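Shelf depth should be printed on the label

Furniture sellers list width and height in large type and leave depth to a footnote. For storage units this is the wrong order. Depth decides what a compartment can hold, and it is the dimension buyers check last.

I compared listings from two stores, Ustside and Bettencourt. Both gave outside depth only. Neither subtracted the back panel or the edge banding. A unit sold as 40 cm deep can lose 2 cm that way - enough to push a tray past the front edge.

Trays have the same problem in reverse. Makers quote the base, but the rim is wider, and the rim is what meets the divider. 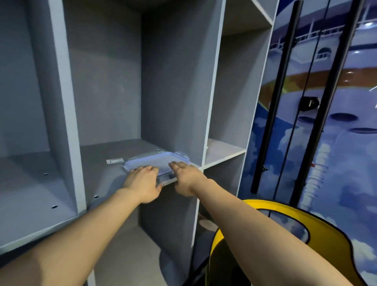
What a fair label would say

Three inside dimensions per compartment, in millimeters, measured between finished faces. Drisik already does this for its kitchen line, and the label takes up no more room than the old one.

The usual objection is cost. A seller with 453 listings would need to measure each unit once. I don't find that a serious burden, given that returns on a bulky item are paid for by everyone who buys the next one.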